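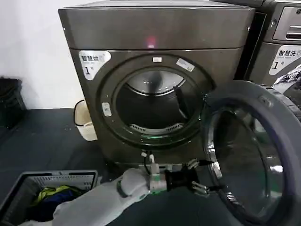

Section 2: Putting up your Nava sheep netting
Reading time: 2 minutes

Welcome, and do take your time over this – a fence put up in a hurry is a fence you'll be putting up again in December, with the ewes looking on.

1. Walk the line first and trim any long grass, as wet stems touching the bottom strand will drain the power.

2. Unroll the 38 metre net along the ground, posts all facing the same way.

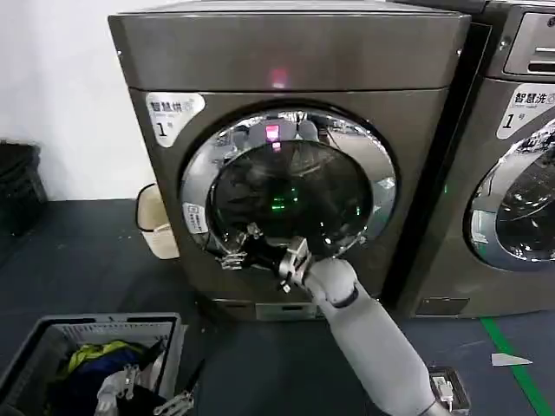
Dryer number 1

3. Push in the end post, then work along, keeping the net snug but never bowstring tight.

CAUTION: Keep the Vondska energiser switched off until step 5.

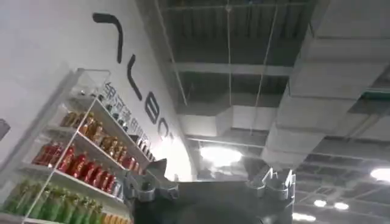
4. Drive the earth stake in damp ground, well away from the house supply.

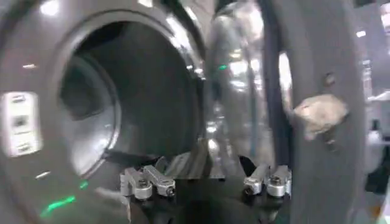 Clip the red lead to the net and the green one to the stake. Clean bare metal is what you want at both ends. Open the jaws nice and wide before you offer them up, and let them close squarely.

5. Switch on and test at the far end.

Lirkimeck Farm Supplies | Contact us | © 2002 | Back to top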